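Vusen Cold Wallet

Hardware wallet for storing private keys offline
Made by Enero

Overview

The Vusen is a small hardware wallet for people who hold digital coins and want to keep the keys off their computer. It creates the private keys on the device and signs transactions there. The keys are never sent to the phone or laptop it is connected to. You approve each transfer by pressing two buttons on the device itself after reading the address and amount on its screen.

The wallet holds up to 80 accounts at one time. If you remove an account from the device, the coins stay where they are on the chain, and you can add the account back later from the same recovery phrase.
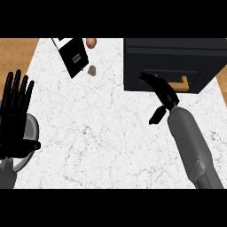
Gillport, 1 May 2021

Firmware 5 is now installed on every unit we ship. Owners of earlier units can update through the desktop app. Write down your recovery phrase before you start, and check that what you wrote matches the device. The update does not normally erase the wallet, but if power is lost partway through you may need to restore from the phrase.

Changes in this version:

Full addresses are shown on the screen, split over several pages. Older firmware shortened the middle of the address.
Network fees are listed on a separate line from the amount sent.
The PIN entry screen starts on a random digit each time.
Fixed a fault that made the device restart when an account name contained an accented letter. Thanks to Lourenço Morais for the report.

Connecting the wallet

The Vusen connects by USB-C cable. There is no Bluetooth or Wi-Fi radio in it and no battery, so it runs only while plugged in. Use it with the Enero desktop app on Windows, macOS or Linux. Android phones work with the cable supplied. iPhones are not supported at this time.

The desktop app shows balances and prepares transactions. It can show balances without the wallet attached, but it can't send anything. If you use the Okafor portfolio tracker, you can export your public account keys from the app and load them there. Public keys let the tracker see your balances and past transfers - they do not let it spend.

PIN and recovery phrase

You choose a PIN the first time you turn the wallet on. After 5 wrong entries in a row the device wipes itself and has to be restored from the recovery phrase.

The recovery phrase is 24 words, shown once during setup. Write it on the cards in the box and keep the two cards in separate places. Do not photograph it or type it into a website. Enero support will never ask for it. Anyone who has the phrase can move your coins, with or without the device, and we have no way to bring them back.

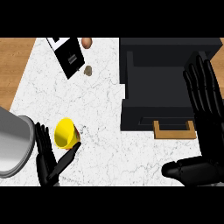 What is in the box

Vusen wallet
USB-C to USB-C cable
USB-C to USB-A adapter
2 recovery cards
Printed quick start sheet

The box is closed with a numbered seal. Compare the number with the one in your order email before opening. If they differ, or the seal is broken, do not set up the wallet. Contact us for a replacement. A new device never comes with a PIN or a recovery phrase already filled in.

Warranty and returns

The wallet is covered for two years against faults in parts and assembly. Unopened units can be returned for a refund within 30 days of delivery. We can't resell a wallet once its seal has been broken, so opened units are accepted only if they are faulty. Erase the device before sending it back if it still turns on.

The warranty covers the hardware only. It does not cover coins lost through a mislaid phrase, a transfer to a wrong address or a change in market price.

Availability

In stock, black only. A version with a larger screen is planned for August. It will use the same recovery phrase format, so accounts can be moved over.

Trade and bulk orders: Sandro Caputo, Enero sales desk, Gillport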